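3.2 Collecting the laundry episodes

Share 18 | Comments 4

Episodes for the unloading task were gathered at the Follumcombe site, all by teleoperation, one operator at a time. Sixty seconds max per episode. Anything longer was dropped before training, no exceptions. Load was kept small on purpose: mixed colors, thin cloth, nothing with zippers. Door opened by hand before each start, so the policy never has to learn the latch (see Torell baseline, which does).

Two views were logged, head and wrist. Head view gives the reach into the drum, wrist view gives the grasp. Time stamps were aligned afterwards with the Wisumetti logger, wich drifted a little on long sessions and had to be restarted at noon. We kept 84 episodes after cleaning. Failed grasps stay in if the operator recovered, otherwise out.

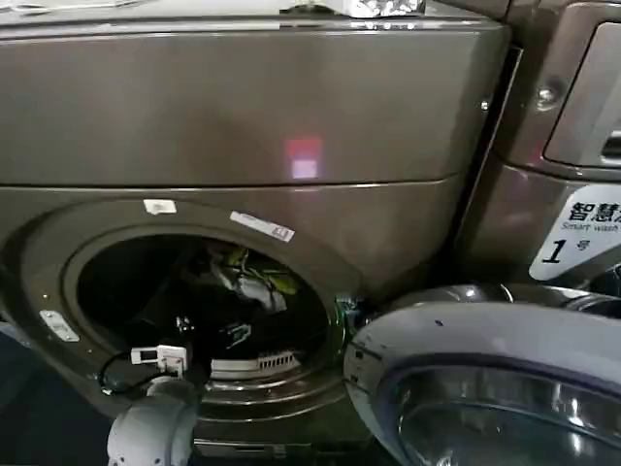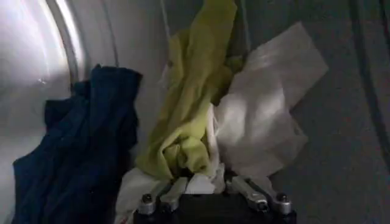
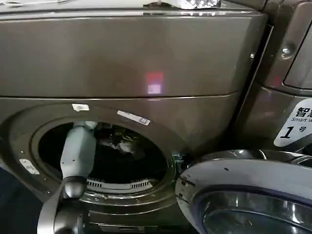
Figure 4. Unloading task, front-loading washer. First and last: head view. Middle: wrist view, white cloth between the fingers.

Dark cloth is the weak spot. Navy on a shadowed drum gives almost no edge in the head stream, and operators told us they were going by the wrist view alone for the last part of the reach. So the wrist stream gets full resolution and the head stream is downsampled. We did try the oposite first, in September, worse on every split. Labels for grasp onset were set by hand, one pass, no second annotator yet.

Filed under: Robot Learning, Data & Methods

Related items
Pangaribuan folding set, release notes
Torell baseline: opening appliance doors
Wisumetti logger, known issues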